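3.2 Plates, buns and where people put them

I should own up early: this is the part of the study I enjoyed most, mainly because there was cake in it.
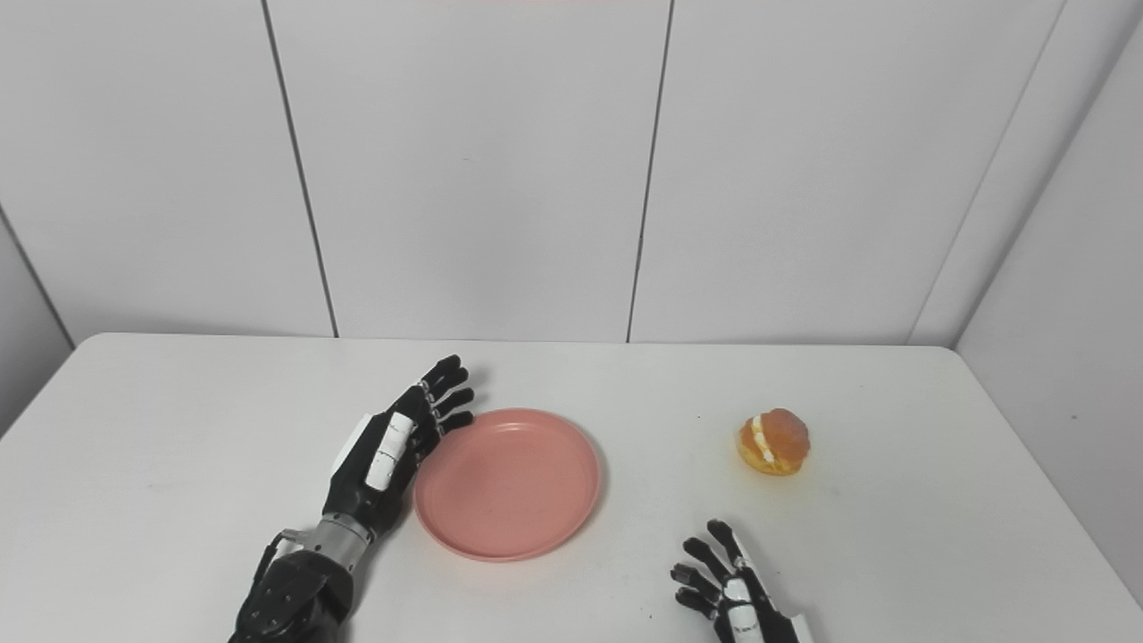

Figure 4. Pink plate and cream-filled bun, set apart on the white table.

Why does it matter whether a bun goes on a plate at all? A plate catches crumbs and cream, and it tells other people that the food belongs to someone and is being eaten.

That second job is the one I kept coming back to. In the Plekovero diaries we had 1343 entries mentioning a snack, and a surprising number of them grumble about food left straight on a worktop. One person wrote that a bun without a plate "looks abandoned", and I've thought about that every teatime since! Isla Harawira, who coded the diaries with me, reads it as a matter of manners. I lean more towards plain worry over sticky surfaces (I have small children, so I would).

For the table task we kept things very simple: a plate with a raised rim, a bun, and a gap between the two. The rim matters more than I'd expected. In the August pilot at Trurnar we used flat boards, and people fussed over getting the bun dead centre, nudging it again and again. With a rim they seemed happy to set it down and leave it.

Cream was the other headache. Squeeze a split bun from the sides and the filling heads for the gap, so our written notes ask for a light hold, low down, with the glazed top left alone. The five follow-up questions are listed in Appendix B, and I come back to the answers about sticky fingers in section 3.4.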